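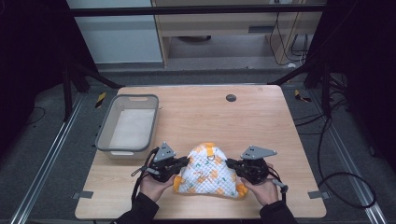 Rornley Quilt Swap – Frequently Asked Questions

What is the swap?
A day of trading fabric, finished quilts and half-finished ones too! It all happens at Barroso Hall on Thu 25 June. You bring what you've fallen out of love with and go home with something you can't wait to cut into.

Do I have to be a quilter?
Not at all. Plenty of people come for pillow covers, baby blankets or a bit of batting for a craft project (and then sign up for a class by lunchtime).

What can I bring?
Cotton, linen, batting, thread, patterns, hoops and rulers. Please wash fabric first and skip scented detergent. Pieces smaller than 4 inches go in the scrap bins by the stage – help yourself to those, no tokens needed.

How do the tokens work?
Hand in your items at the door and you get one token per yard, or 11 for a finished quilt top. Tokens don't carry over to the next swap, so spend them all!

Is there anything you can't take?
Upholstery foam, electric blankets and anything with a musty smell.

Can I get help with a stuck project?
Yes, please bring it! Nuria Ibarra will be at the mending table all afternoon. She loves a crooked binding – the worse the better. Ehsan Tanoli is doing free machine checkups, but bring your own foot pedal and power cord.

My diamonds never line up. Any tips?
Mark one line corner to corner, stitch it, then use your guide bar for all the others. A walking foot makes a huge difference on thick batting.

Where do I park?
Behind the hall, off Allau Street. The Grirkach bus stops right out front.

Can I come late?
Sure, doors stay open until 4. The batiks go fast, though!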